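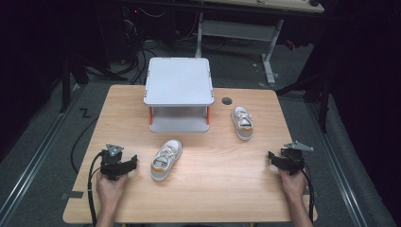
Small shoes are difficult to keep in order, more difficult than big ones. In our flat in Brustgate the corridor is narrow, and a tall shoe cabinet would block the door of the bathroom. For children's sneakers a low stand with two tiers is enough. The white plastic one has an open space under the top shelf, so you can push a pair in from the front without lifting anything. White sneakers with light soles show every mark, and I wipe the soles with a damp cloth before they go on the shelf.

Measure the shoes first, with the laces tied. Leave 2 cm free above the highest point, otherwise the heel will scratch each time. I put the pair we use every day on the lower tier and the better pair on top — my daughter can reach both.
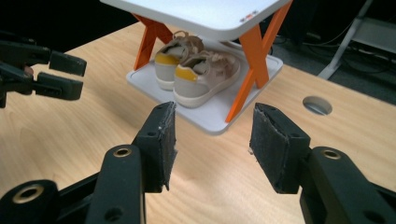
The small two-tier rack on a wooden table.

Try the stand on a table before you decide its place on the floor. If it rocks, press the legs again into the base, one after another. Wash plastic shelves with warm water and a little dish soap, and dry them well. In December, when the shoes come home full of snow, I lay an old kitchen towel on each tier and change it in the evening.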